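The Shoes by the Door

My aunt left me her apartment in Preltville, and with it she left me forty-nine pairs of shoes. I know it was forty-nine because she wrote it down. There was an index card taped inside the hall closet, in her square capital letters, that said 49 PAIRS, DO NOT LET THE CHURCH SALE HAVE THE GREEN ONES.

I took the bus up on a gray morning with one duffel bag and a plan to be done by the weekend. You're already laughing, I bet. My brother laughed too, on the phone, so hard he had to put the thing down.

The apartment was on the third floor, over a dry cleaner, and it smelled like steam and oranges. She'd lived there since before I was born. I'd been there maybe ten times in my life, always at holidays, always in a scratchy collar, and I had never once seen the inside of that closet. She kept it shut with a hook and eye, up high, like there was a dog in there.

I started with the kitchen instead (I'm a coward, it runs in the family). I wrapped cups. I found a drawer that was nothing but twist ties. I found a receipt from a furniture store for 109 dollars, folded around a single key, and I tried that key in every lock in the place and it didn't fit one of them.

Around four o'clock there was a knock, and it was the woman from across the hall, holding a covered dish. She looked past me at the boxes.

"Have you done the shoes?" she said.

"Not yet."

"Well, don't do them alone," she said, and handed me the dish, and went home.

It was noodles. They were very good noodles. I ate them standing up and looked at that hook.

The first thing you should know about my aunt is that she did not go anywhere. She worked the counter at Golla, the fabric store, for her whole adult life, and she walked there and she walked back. She didn't dance. She didn't hike. When we asked her to come to the lake she said she'd already seen a lake. So when I finally got the hook up and the door open, and there they were, all the way up the wall, I just sat right down on the floor!

Dance shoes. Boots with mud still in the tread. Sandals with straps so thin you could floss with them. A pair of clogs, real ones, with a windmill on each toe. And every pair had a tag tied to it with kitchen string, and every tag had a place on it. Sandu. Sandu again. The coast. The other coast. The mountain, first try. The mountain, second try.

I read tags until the streetlight came on. In the morning I crossed the hall in my socks and knocked.

She already had the kettle going. Her table had been moved out onto the carpet, and she'd put out a sheet and her little two-tier rack.
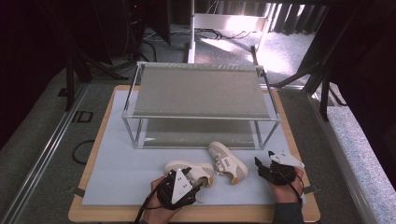
2. What the Neighbor Said

"She took the overnight bus," the neighbor said. "Fridays, after work. She'd be back Sunday night, late, and she'd come in here first so I could see she was alive."

"For how long?"

"Oh, years. Until her hip."

I didn't know what to do with my face, so I drank my tea, which was way too hot. All those Christmases! All those times my mother sighed and said somebody ought to get that poor woman out of the house. And my aunt sitting there in her gray cardigan, passing the rolls, saying she'd had a quiet November, thank you.

"Why didn't she tell us?" I said.

The neighbor thought about it. "You'd have wanted to come along," she said.

I laughed, and then I was crying a little, and then I was laughing again. She pushed a box of tissues at me with one finger and kept right on talking. She told me about the mountain. First try, my aunt got as far as the parking lot and a thunderstorm sat down on top of her, and she spent the day in a diner playing cards with a truck driver who took her for eight dollars. Second try, she made it up, and at the top there was a man selling hot corn, and she said the corn was the best part.

"And the green ones?" I said. "She says not to let the church sale have them."

"What does the tag say?"

I went back and got them. They were at the very top, behind a hatbox, low green heels with a buckle, and they looked like they'd never been outside. The tag was blank. Just the string and the card with nothing on it.

The neighbor turned one over and ran her thumb along the sole. Then she handed it back to me.

"What size are you?" she said.

I told her.

"Hm," she said. "So was she."

3. What I Did With Them

I gave the clogs to my brother, who has no sense of humor about footwear and keeps them on his porch. The dance shoes went to a girl downstairs who cried so much I got embarrassed and left. The hiking boots I put out by the curb one evening, tag and all, and they were gone by breakfast, and I like to think of somebody walking around in them reading the word mountain.

It took me three weeks. I called work and told them it would be two, and then I called again. The neighbor fed me most nights. She'd have me carry a pair over, and she'd pour the tea, and if she knew the story she told it, and if she didn't we made one up. I think some of the made-up ones are the true ones now, at least in my head.

On the last night I swept out the closet and took down the index card and put it in my wallet. I left the key on the windowsill. Let the next person try it.

The bus station in Preltville is only a bench and a machine. I stood there on 15th March with my duffel bag in one hand and looked at the list of towns on the little screen. Home was at the top. I scrolled down past it, just to see how far the thing went. There was one called Trutora, 256 miles, leaving at ten past nine. I'd never heard of it. It hadn't been on any of the tags.

The green shoes pinched a bit across the toes. I put my card in the machine.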